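Old Desktop PCs: Frequently Asked Questions
Girnville Repair Table, questions about fixing, stripping and getting rid of desktop computers

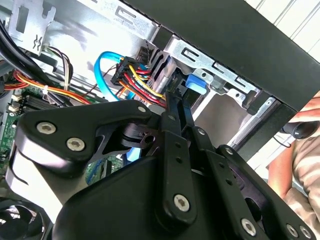

Most of what people ask us comes down to whether an old tower is worth the trouble. Often it isn't. We have tried to answer without selling you anything, and where we don't know, we say so.

Is my old desktop worth upgrading?

Maybe. Be suspicious of anyone who says yes before asking what you do with it. If you write letters, pay bills and look at photos, a solid state drive will probably make more difference than anything else you can buy. If the machine struggles with video calls, a new drive may not help at all, and you could be out the money for nothing.

A store told me I need a "tune-up." Do I?

Ask them to list what they will do. If the list is dusting, removing programs you never open and restarting it, you can do that at home. Senthil Naidu keeps a folder of tune-up receipts people have brought in, and the highest one is for more than the computer would sell for.

What do the cables on a hard drive do?

On a SATA drive there are two. The thin flat one carries data to the motherboard. The wider plug carries power, and on many supplies its wires are red, yellow and black. The data cable can be almost any color. Red ones, blue ones and black ones all do the same job, and we have not seen any evidence that a pricier one makes your files open faster.

Which one do I unplug first?

With the computer shut down and the cord out of the wall, it doesn't matter. You will find long arguments online about this. What does matter is pulling on the plug and leaving the wires alone. Some data cables have a small metal clip that has to be pressed down. If it won't move, look for the clip before you pull harder.

How do I get the drive out of the cage?

Depends on the case. Some use screws on both sides, and some have a plastic latch or a slide-out tray. Latches are often made in a bright color so you can find them. "Tool-free" on the box means tool-free when new. Old plastic gets brittle, and Miroslava Tóth has snapped 2 tabs this year while being perfectly gentle. The drive will usually still sit fine with a screw put in where the tab was.

Do I need an anti-static wrist strap?

We own one and lend it out. Plenty of people touch the bare metal of the case every few minutes and skip the strap, and we can't point to a machine that died of it at our table. That proves very little. If you are working on carpet in winter, wear the strap.

Can I open the power supply to clean it?

No. We don't open them either. The parts inside can hold a dangerous charge after the cord is out. Blow dust through the vents from outside, or replace the whole unit.

Does formatting the drive erase my files?

Don't count on it. A quick format mostly clears the index, and recovery programs can bring back a lot. For a spinning hard drive, use a program that overwrites the whole disk, and expect it to run for hours. For a solid state drive, use the maker's own erase tool. Vija Kütt will do it while you wait if the drive is small, or overnight if it isn't.

What about drilling a hole in it?

It works well enough for a household drive, if you wear eye protection. Don't drill and then ask us to get your wedding pictures back. This has come up.

Is there gold in there?

A trace. Arif Akanda was once told by a scrap buyer that a shelf of old boards was worth a fortune. It came to $46. Please don't try the acid recipes from videos.

Will the recycler really recycle it?

Fair question. Ask where the boards go and who handles them next. We use Veres because they answered us in writing. We dropped an earlier company that only sent a brochure with a leaf on it. Take your drive out first, whoever you use.

Do you take walk-ins?

Until 11 in the morning, yes. After that it's by sign-up sheet. Bring the tower and its power cord. Leave the monitor at home, we have one.

Who do I complain to if you break it?

Amrit Gauthier, at the front desk. Back up your files before you come in.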